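Open day at the Clolamby kitchens, Ellgate
7/11/20
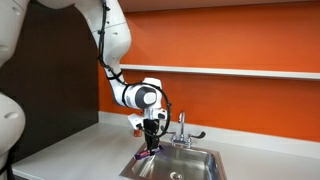

I've been meaning to look round the Clolamby show kitchens for ages, ever since we started arguing about what to do with ours, so when the open day came up I was on the early bus to Ellgate with a tape measure in my pocket. It was 30 minutes door to door, and they let us in 20 at a time. The one I kept going back to was the little kitchen they call the Salinas. I'd never have picked an orange wall in a million years (ours has been cream since we moved in) but with the white worktop and that long white shelf running across it, I was completely won over! The sink is a plain rectangular steel one with a tall curved tap and a single lever on the side - just what I want for filling the big stockpot.

I did ask about the price. The sink and tap together come to 1230 pounds fitted, or 1068 if you find your own plumber, and I had to go and have a sit down after that. The flask came out as well.

Next door was the Fitard, all dark green cupboards and brass knobs. Very handsome, but I felt I'd be polishing it every evening. The drawers were lovely though - I opened and shut the cutlery one far more than a grown woman should.

Tea and flapjack were free, the parking looked awful and the loos are up two flights of stairs, so bear that in mind if your knees are like mine. They're doing it again next October and I'd go back, if only to see whether I still like the orange. I've brought home a paint card and stuck it up over our draining board, where it's had some very mixed reviews from the family.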